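Kullthorpe knitwear edit - workroom notebook, September

Started 9:15, still on the festive family looks.
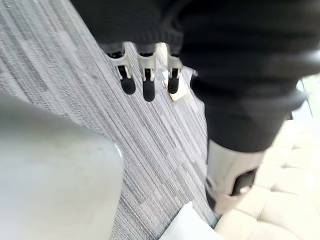
Black knit, clips along the ribbed hem.

OK so the call with Mitra Kiani ran long and I'm writing this up before I forget half of it. She wants the family edit to feel like people arriving at somebody's house for dinner, coats coming off, kids already at the snacks. Love it! But that means every look has to work sitting down, and the long green tunic on Azadeh bunches at the waist the second she's in a chair. Omid tried letting out the side seams last night and it's better - I'd still go a bit further, maybe a finger's width each side.

Color story as of now: rust, bottle green, cream, and one very loud pink for the youngest girl (her mother asked, and I'm all for it). The Ballov embroidery panels came in and they're gorgeous, but the gold thread is yellower than the swatch. Next to the cream it looks a little cheap. Next to the rust it sings, so I've swapped looks 4 and 7 on the board. Ans, if you're reading this and wondering where your cream vest went, that's where.

Steam test on the Drornon velvet: low steam from the back, 90 seconds, pile came up fine. Same thing from the front left a shiny patch the size of my palm. Back only, please, everyone!! I've pinned the ruined piece over the ironing table as a warning.

Gholamreza Zarei wants prices on the page beside each outfit. The tunic is at 259 and the matching shawl isn't priced yet, Karimi still owe us a number. I said I'd chase them and then went to lunch, so that's first thing tomorrow.

Shoes - the men's loafers run small. Omar-style pointed toes were on the mood board but our two dads both said no, and I don't blame them. Going with plain brown.

Still open:
Hem on the girl's pink dress, up to the ankle or leave it?
Earrings for Azadeh, small ones, the big hoops catch in the shawl
Ask Mitra if the grandmother look can keep its own scarf
More tissue paper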